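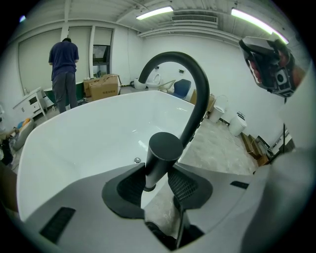

Freestanding tub with rim-mounted faucet – talk me out of it

Posted by gravelroof
We went to the Boersma place in Drurkik to price a toilet and came away arguing about a bathtub. My wife wants the Nanatine, the big white freestanding one, with the black Trekier faucet mounted on the rim. The salesman's line is that mounting it on the tub saves us $700 over a floor-mounted filler. I don't believe a number that comes that fast. He hadn't asked what our floor is made of.

What bothers me is the plumbing. If the spout and knobs are on the rim, then the hoses and connections are under the rim, and I'd like somebody to tell me how I get to them when one starts dripping. He said "they don't drip." OK.

Bathroom is on the second floor, tile over plywood, existing tub is against a wall.

Reply by tubthumb
I put one in two years ago, a different make but the same idea. No drips so far. You leave enough slack in the supply lines that you can pull the tub out a little and reach behind. It's a two-person job but it isn't terrible.

Reply by coldtap
Two years is not a long time for a bathtub. And "pull the tub out a little" assumes the drain lets go, which depends on how it was hooked up. Mine was glued solid by the previous owner. I'd want to see the drain connection before I handed over any money.

Reply by gravelroof
That was my thought. The brochure has six pages of candles and towels and half a page on installation, and the half page says "consult your installer."

Reply by maplesill
You're making this harder than it is. Plenty of tubs have deck-mounted fillers and have had them for decades. The hoses are the same as under a kitchen sink. Do you lie awake about your kitchen sink?

Reply by coldtap
My kitchen sink has a door under it.

Reply by tubthumb
Fair. I'll give you that one. 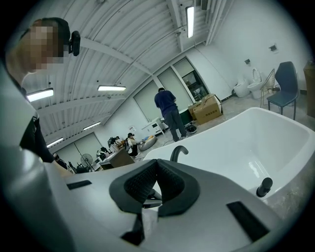 Can a freestanding tub go tight against a wall to save space?
It can if the faucet and hoses leave room for it, but you'll want a gap you can get a mop into, and many people end up wishing they had left more.

Reply by maplesill
Sticking with my answer. The bigger thing for me would be the black finish. We have hard water and every black fixture in this house has white spots on it by the end of the day. The chrome hides it much better.

Reply by gravelroof
She has heard that argument and is not moved by it. The salesman says the finish "resists" spotting. I asked if that means it doesn't spot and he went to look for a price sheet.

Reply by drybucket
Did you get in it? People never get in it. Take your shoes off and climb in, in front of everybody. The brochure for the Nanatine says 22 inches deep but I've never seen one of these brochures say where they measured from. If it's floor to rim, that's got nothing to do with how much water ends up over your knees. The overflow decides that.

Also sit so the faucet is where it would be at home and see if your elbow hits it. Three knobs on the long side look nice until you're climbing over them.

Reply by tubthumb
Agree on the elbow. I catch mine nearly every time I get out.

Reply by gravelroof
Didn't get in. We'll go back. 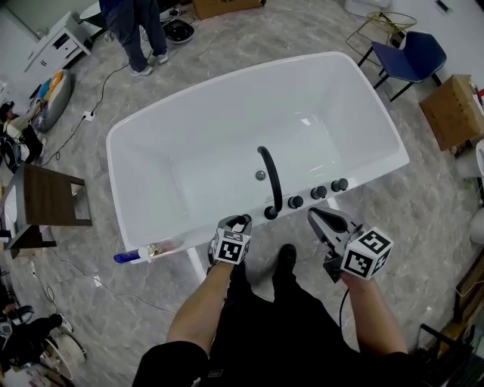 Last edited by gravelroof in November, 9:40 pm

Went back. Edits and answers in one post.

The three round knobs and the spout are all along one long edge, and the hand shower goes with them on the same side. So that's the side you'd want to face into the room, and it's also the side you'd want clear for getting in. I got in anyway. Comfortable, I'll admit it. My elbow was fine but my knee wasn't, on the way out.

It stands on legs. I asked what sort of load they put on the floor when it's full and got "it's acrylic, so it's light." The tub is light. The water isn't, and neither am I.

They still couldn't tell me where the depth was measured.

Reply by coldtap
The legs adjust on most of these. Ask if you can reach them once it's in place. And ask for the install sheet, the one that comes in the carton. If they can't hand you that, I'd walk.

Reply by maplesill
Or call a plumber for an hour and stop asking a salesman plumbing questions.

Reply by gravelroof
Plumber is booked. She has already picked towels, so I'm not sure how much his opinion will count.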